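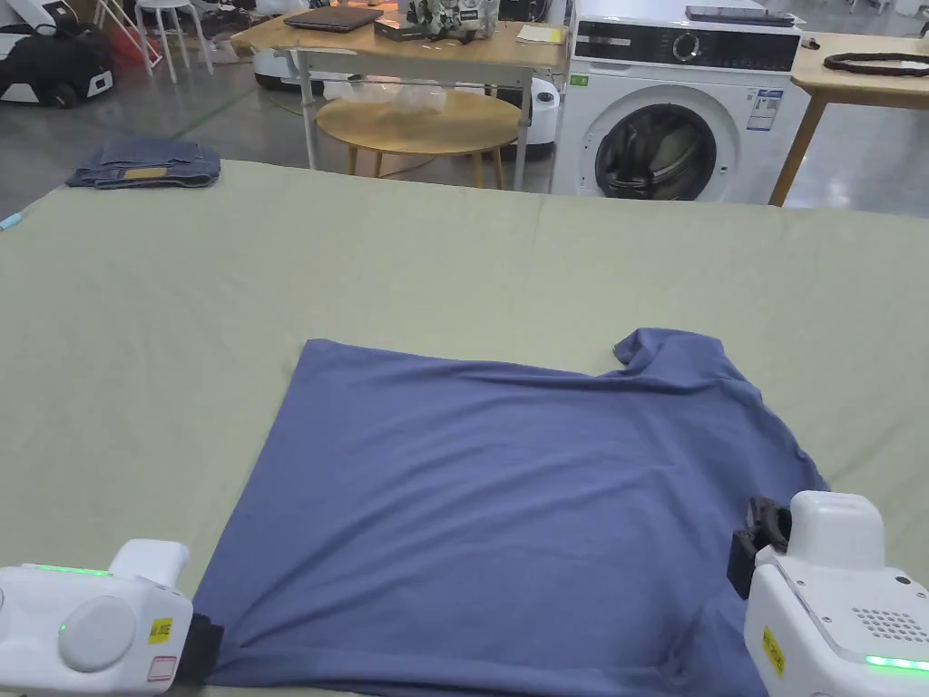

Photo: Mareike Pfeiffer

The kerb outside the Navmont post office is 43 millimetres too high. It was rebuilt last October under the town's footpath renewal contract, and the drawings show a flush ramp at the crossing. The ramp was poured. The gutter in front of it was then resurfaced at a different level, leaving a lip that stops a wheelchair's front castors.

Navmont has 1,369 kerb ramps on its asset register. A survey commissioned by the town and carried out by the engineering firm Weidemann measured 467 of them, mostly in the centre and along the two bus routes. The remainder are listed with a construction year and a condition score, but no measured lip height.

"The register was set up for concrete," says Jörg Nolte, the surveyor who ran the field program. "It records cracking, spalling and settlement. A ramp in perfect condition can still be at the wrong level."

Much of the difficulty lies in sequence. Concrete crews and asphalt crews work under separate contracts, and each is inspected against its own drawings. The ramp passes on its gradient, the road surface passes on thickness and compaction. Neither inspection sheet includes the joint between the two.

Hanne Vigfúsdóttir, the town's manager of streets, has proposed a single sign-off for each crossing, made after the final layer of asphalt is down. It would apply to new work only. Existing ramps would be ground or re-laid as money allows, at a rate of 20 a year.

Ah-rin Yoon, who uses a power chair and travels along Estine Street most mornings, considers the rate too low. She would put the bus stops first and leave the residential courts until later. Her written submission lists crossings by stop number and notes where the nearest usable driveway is.

Grinding is the cheaper repair, although it exposes aggregate and is unsuitable where the slab is thin. Re-laying means closing the corner – usually for three days, longer if a signal pole has to be shifted.

Councillors will consider the sign-off proposal with the capital works budget. The post office ramp is marked for re-laying.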